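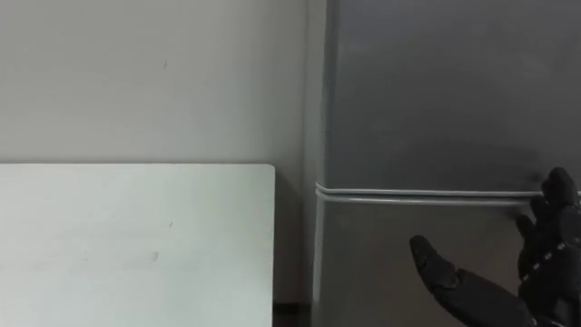 Photo: Plullum workshop notebook, kitchen corner

19/02/2024

Fridge corner, continued. The Wostis people want the gap beside the table closed up. I want it left alone so the broom still fits. We have compromised by writing memos.

Wiped the tabletop again with the citrus stuff. The smudge is still there and has, I think, seniority over most of us. Will try baking soda before anyone says the word "sandpaper." The mark on the wall can stay until July, when the Itcombe paint order comes in and we all pretend to own rollers.

Shelf liner: cut 2 pieces, both wrong. The spare roll is in bin 33, filed under "gaskets" for reasons lost to history. 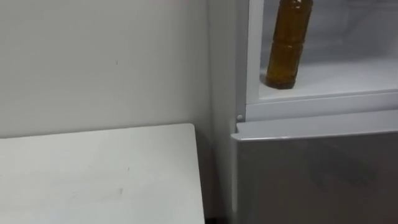

Shelf policy needs settling before the fridge fills up again. My proposal is tall things in the upper compartment, short things below, and anything unlabeled goes to whoever opens the door first. The brown bottle on the white shelf counts as tall and gets to stay upright, but it needs a tag. Tape and marker are in the drawer under the kettle. Last time we skipped tags, somebody put vinegar in the coffee.

To do: baking soda, liner again (measure it this time), answer memo 78.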